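Raised table rim

A raised rim, also called a gallery edge or lipped edge, is a border standing above the working surface of a table or tray. It keeps small items from rolling off and protects the end grain of the top. Heights of 4 to 45 mm are common.

On straight tables the rim is mitred at the corners. On oval tables it is either steam-bent in long strips or cut in curved segments and jointed end to end. 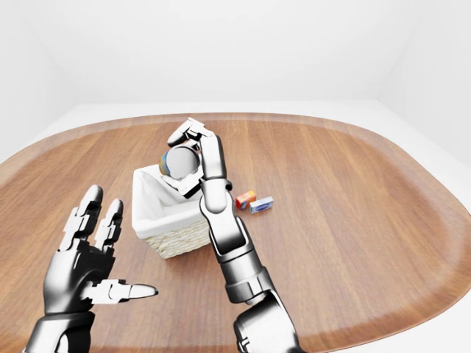 Oval wooden table with a raised, rounded rim (computer rendering).

Segmented rims waste more timber but hold their shape better in heated rooms. Workshops at Clasau used beech strips up to 70 mm wide, fixed with hide glue. The Vumness pattern has a detachable rim held by pegs.

See also: Tray; Edge banding; Steam bending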